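I nearly didn't go. It was raining sideways in Fastedberg, I had a pile of laundry the size of a small cow, and the open day at Kallham had been on my calendar so long that I'd sort of stopped believing in it. But my neighbor Ottó Fekete had already bought the bus tickets (he will not drive in the city, ever), so off we went, with a thermos of coffee and a bag of his plum rolls, and I'm so glad we did!

Kallham used to be a glove factory and you can still tell from the outside, with those tall skinny windows. Inside they've painted everything cream and put in 19 little bays along the main hall, each one with its own team and its own problem. One was folding towels. One was sorting screws, and drew the biggest crowd of kids all afternoon. The woman at the door had a clicker and told us we were visitors 387 and 388, and Ottó was a little put out that I got the higher number.

We wandered for a good hour before we got to the bay I want to tell you about, down at the far end past the coat racks. They call the project Skirkis, and it's all kitchen tidying. The fellow showing it was Kvido Havlíček, very patient, with a voice like a late-night radio host, and he let us hang over the rope and ask anything we liked. I asked if the arms ever bump into each other. "Less than my brother and I do when we cook," he said.

The job is simple to say: take the bag clips (the kind you put on an open bag of chips) and stand them on edge in a tray. I do this at home with a drawer and it takes me no thought at all, and I had never once noticed how many small decisions go into it. Which end do you grab? How hard do you squeeze? What do you do when two of them are lying on top of each other?

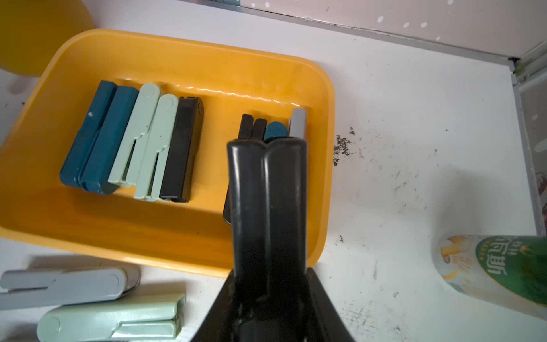
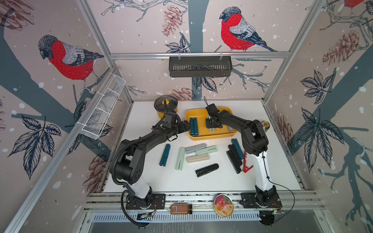
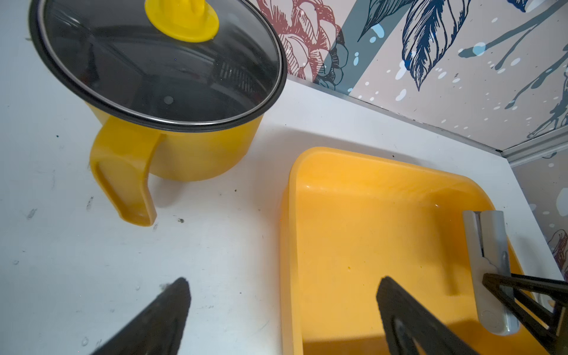
The Skirkis bay at Kallham, with the clip tray in the first two and the yellow pot with its glass lid in the last.

I have to mention the wallpaper, too. Bullfinches and pine cones! My grandmother had birds in her hallway and I got quite sentimental about it, standing there in my wet shoes.

Kvido told us they keep a tally of every try, good or bad, and they were up to 1,122 when we got there. He was very frank about the bad ones. The black clips give them more trouble than the pale ones, he said, and the team has had long arguments over why. Ottó had a theory involving shadows, which he explained at length, and Kvido was kind enough to write it down.

Afterward there was a short talk upstairs by someone from Sekiguchi, who make parts for this sort of thing, and I'll admit a good deal of it went over my head. I did enjoy the cookies. We also ran into my old piano teacher by the elevator, of all places, so that was another half hour gone, and we just barely made the bus at 7.

They're doing it again in November, and I've already told my sister she's coming with us. If you go, bring a sweater for the upstairs room and leave yourself plenty of time at the far end of the hall. Ottó says he wants to go back and find out what became of his shadow theory.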